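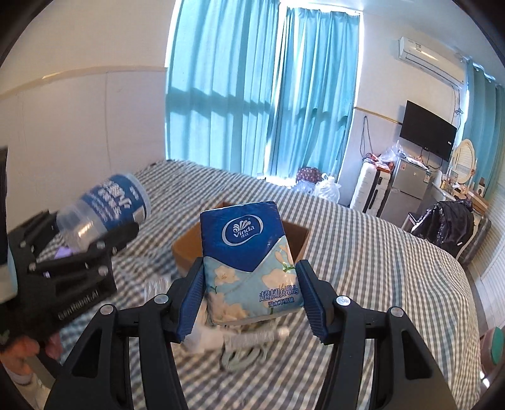 Vinda tissues and an open cardboard box, on a checked bedcover.

About Grallden

Grallden packs up bedrooms and spare rooms for people who are moving. Bhavana Gowda started it after paying a mover 483 dollars and getting her bedding back in a box marked "kitchen."

We don't believe in packing systems. Most of them are a way to sell you colored labels. We have tried 35 kinds of divider and kept two – the rest went in the recycling.

Our team lead, Emerson Vieira, sorts on the bed, small stuff first, and doubts any box that claims to be "universal." Tissues and cords go in the box you open first.

We have done 646 rooms so far. Does everyone need us? Probably not. If you own a bed and a lamp, call a friend. Otherwise, our phone is on until 6 p.m.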